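Triline Opens Hardwood Reuse Center in Tristby

TRISTBY, 5th December – Triline today announced the opening of its hardwood reuse center in Tristby, a permanent facility that will recover usable lumber from building demolition and return it to local schools, builders and households.

The center occupies the former Srour furniture works on the east side of town. Work on the building began in March and included a new roof, a covered unloading area and a drying room. A total of 74 people will be employed on the site once all 3 shifts are in operation.

During a trial period at its Rimov yard, Triline recovered 2,954 boards from houses and public buildings due to be torn down. Most were maple, oak and beech flooring. Boards that met the company's grading rules were cleaned, planed and offered for sale, while shorter lengths were set aside for school woodworking classes.

"Good hardwood takes decades to grow, and far too much of it is still sent to landfill," the company said in a statement. "Tristby gives us the space to handle larger loads and to sell directly to the public." 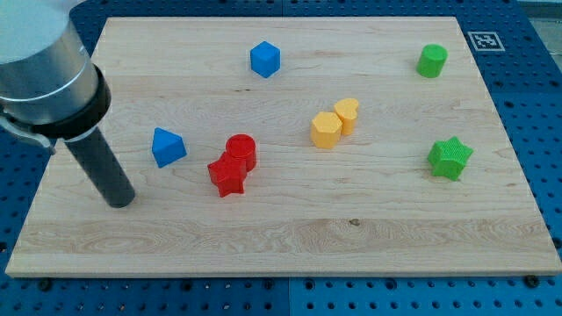 Reclaimed stock will be sold by grade, with prices posted at the front counter and updated on the first working day of each month. Customers may also order panels and tabletops cut to size – orders are normally ready within two weeks.

Triline has reserved 300 boards for schools in the Tristby and Rimov districts. Applications should be made in writing by the school office and must state the intended use and the lengths required.

The sales counter is open Monday through Saturday. Contractors wishing to deliver material are asked to book an unloading time in advance.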